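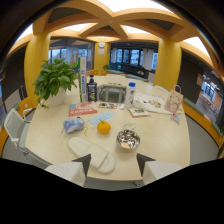
Noreen Naqvi maintains that a table never gets cluttered all at once, it just gets a little friendlier every day until there's no room left for your plate, and I must say that after years of teaching this course in Zidville I've come around to her way of seeing it!

Chapter 4 is all about that table (yours, mine, everybody's). We'll start with the papers and booklets, move on to bottles and bags, and leave the potted plant for last. Please read through page 46 before you begin sorting.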